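ホーム　作品一覧　短編　連載　お便り

二九五二通のうちの一通

オルーラの市役所で広報の仕事をしていたころの話をすると、たいていの人は港の花火とか、市長の長い挨拶とか、そういうのんびりしたことを聞きたがるのですが、私がいちばんよく覚えているのは九月の、調査委員会に呼ばれる前の晩のことです。もうずいぶん経ちましたし、関係した人の多くは役所を離れてしまったので、そろそろ書いてもいいかなと思いまして。

事の起こりは渡し船の契約でした。ステネント社が港の渡し船を引き受けることになり、入札の前に市長室の誰かが先方と会っていたのではないか、という噂が立ったのです。私たち広報は「入札前の面会は一切ありません」という短い声明を出しました。たった一行です。その一行をめぐって、後にフットゥネン報告と呼ばれる三三二ページもの報告書ができるのですから、言葉というのはおそろしいものですねえ。

声明の下書きは、私が打ちました。最初の文案は「正式な面会はありません」だったのです。「正式な」の三文字を取って「一切」にしたのは官房長で、夜の九時過ぎ、電話口で、あの人らしい眠たそうな声で、短いほうが強いだろう、と言いました。私は、はあ、と返事をして、直しました。直しながら、胸のあたりに小さな魚の骨が引っかかったような気がしたのを覚えています。

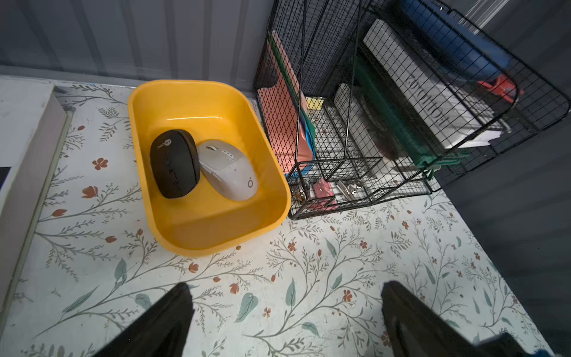
黄色いトレイにマウスが二つ。

委員会は役所のメールを残らず出させました。全部で二九五二通。事務局の若い人たちが台車で何往復もして運んだそうですが、その中に私の最初の文案はありませんでした。電話で読み上げただけで、誰にも送っていなかったからです。知っているのは官房長と私、それに、あの晩たまたま隣の机で残業していた Liên Hầu の三人きり。ということは、黙っていれば、どこにも残らない三文字だったわけです。

呼び出しの手紙が来てから、官房長は急にやさしくなりました。廊下で会うと母の腰の具合を尋ねてくれますし、八年も同じ建物にいて一度もおごってくれたことのない人が、喫茶フモのシナモン入りのパンを紙袋いっぱいに持ってきてくれるのです。「覚えていることだけを話せばいいんだよ」と、帰りぎわに必ず言いました。覚えていないことは話せませんから、言っていること自体は正しいのです。パンもおいしかった。それがまた困るところでした。

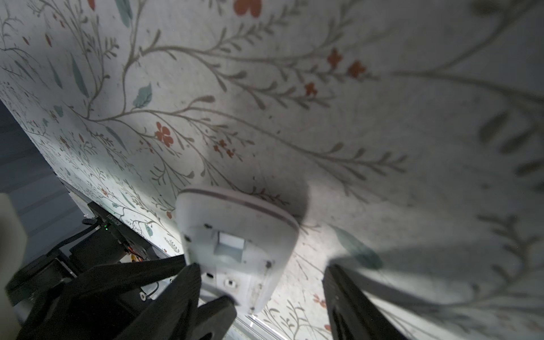 証言の前の晩、私は委員会で聞かれそうなことを紙に書き出して、ひとつずつ声に出して答える稽古をしました。電話は何時でしたか。九時過ぎです。相手は誰でしたか。官房長です。何を言われましたか。そこへ来ると、どうしても声が細くなってしまって、お茶をいれ直したり、爪を切ったり、役にも立たないことばかりしていました。しまいには目のやり場に困って、花柄をずっと眺めていたのです。細い枝がひょろひょろと伸びて、くすんだ青緑の葉が散って、ところどころに橙色の五弁の花が咲いている、あの柄です。枝を一本、指でたどっていくと、別の枝に分かれ、また分かれ、いつのまにか自分がどこから始めたのか分からなくなります。私の答えもちょうどそんなふうで、言い訳の枝ばかり増えて、元の電話がどこにあったのか見失いかけていました。

それで、十時を回っていましたけれど、思い切って電話をかけたのです。呼び出し音が三回鳴って、まだ起きていたらしい、食器を重ねる音が聞こえました。私は前置きもそこそこに、稽古した答えを端から読み上げました。途中で笑われるかと思いましたが、相づちも打たずに最後まで聞いてくれました。 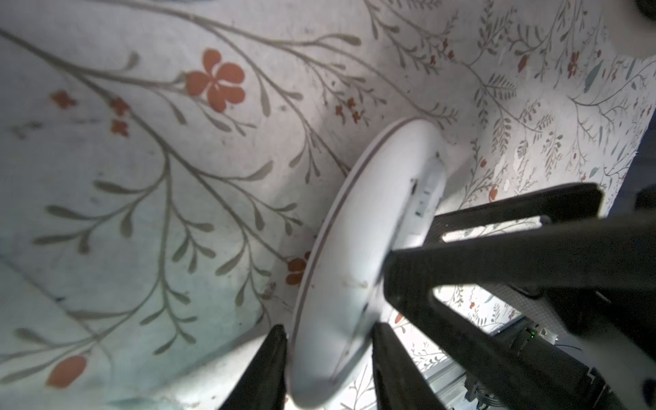 Liên Hầu は、その答えは長すぎると言いました。聞かれたのは電話のことなのだから電話のことを話せばよくて、パンの恩も、官房長の立場も、委員の人たちは一つも尋ねていないでしょう、それにあの晩あなたは受話器を置いてから「正式な、を取っちゃった」と独り言を言ったのよ、わたしは隣で聞いていたし、聞かれたらそう答えるつもりです、と。責める調子ではちっともなくて、明日は雨だから傘を持っていきなさい、と言うのと同じ声でした。

私は独り言のことなど、まるで覚えていませんでした。おかしなもので、覚えていないと分かったとたん、肩から力が抜けてしまって、その晩はぐっすり眠りました。

翌朝の委員会の部屋は暖房が効きすぎていて、水差しの水がぬるかったです。委員長は眼鏡を二度拭いてから、声明を書いたのは誰ですか、と聞きました。私は、打ったのは私です、直したのも私です、直すように電話で言われました、と答えました。速記の人の手が少し止まって、また動きました。最初の文案はどういうものでしたか、と続けて聞かれましたので、一字ずつ、ゆっくり言いました。

報告書では一〇〇ページ目の下のほうに、その三文字が載っています。官房長は翌月に辞めまして、最後の日、箱を抱えて階段を下りていくところで私と行き合い、お母さんの腰はどうだい、と言いました。おかげさまで、と私は答えました。本当にだいぶよくなっていたのです。

お便りはお便りページから　｜　無断転載はご遠慮ください　｜　ページの先頭へ戻る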